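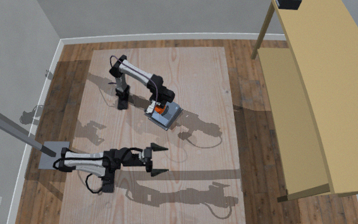

Zwei Roboterarme über einer Holzplatte

Protokoll des Lesekreises Endberg, Treffen im August

Beginn: 19 Uhr, mit der üblichen Verspätung und zwei Blechen Zwetschgenkuchen.

TOP 1: Protokoll des letzten Treffens
Wird genehmigt. Der Satz »Die Diskussion verlief sachlich« wird auf Antrag gestrichen.

TOP 2: »Die Uhren von Jondosthorpe«
360 Seiten, davon nach Ansicht der Mehrheit 100 zu viel. Strittig blieb, welche. Eine Fraktion möchte die gesamte Überfahrt nach Mollham opfern, die andere hält gerade diese für den einzigen Teil, in dem das Buch atmet.

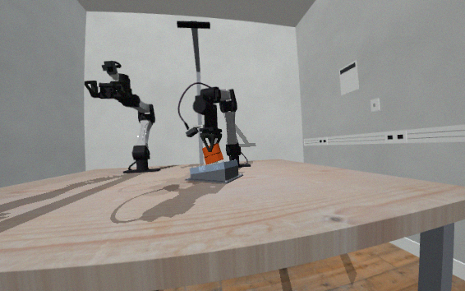 Zwei Roboterarme auf einem Holztisch
Der rechte hält einen kleinen orangefarbenen Block

Zur Erzählerin: Sie weiß von Anfang an, wer die Turmuhr angehalten hat, und sagt es erst im vorletzten Kapitel. Das wurde als raffiniert bezeichnet, von anderer Seite als Frechheit. Der Einwand, man habe es ab dem zweiten Kapitel geahnt, kam wie immer von denen, die den Schluss zuerst lesen.

Zur Übersetzung: holprig, aber tapfer. Das Wort »Zeitgefüge« wurde so oft beanstandet, dass es hier nur einmal stehen soll. Ob das Original besser ist, konnte niemand sagen - gelesen hat es keiner.
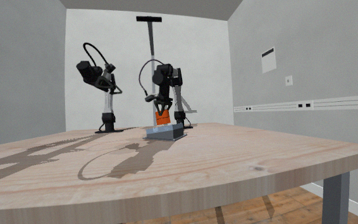
Länger wurde über den Brief des Uhrmachers gesprochen. Er umfasst vier Seiten und erklärt alles, was man vorher gern selbst herausgefunden hätte. Als Vorlesetext eignet er sich trotzdem, wie der Versuch im Anschluss zeigte. Abgebrochen wurde erst, als der Kaffee durch war.

Bewertung: im Mittel 2 von 4 Lesezeichen. Ein Antrag auf halbe Lesezeichen wurde vertagt, zum dritten Mal.

TOP 3: Nächste Lektüre
Zur Wahl standen »Somboon«, ein Generationenroman auf einem Raumschiff, und ein Erzählband, dessen Titel sich bis zur Abstimmung keiner merken konnte. Gewählt wurde »Somboon«. 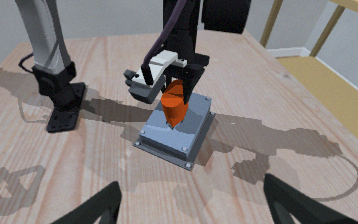
Gelesen wird bis einschließlich Teil zwei. Wer weiterliest, schweigt bitte, und zwar auch mimisch.

TOP 4: Verschiedenes
Das Leihexemplar mit den Bleistiftanmerkungen ist wieder da. Die Anmerkungen sind mehr geworden. Kuchen beim nächsten Mal: offen.

Ende: 21.40 Uhr, auf dem Parkplatz deutlich später.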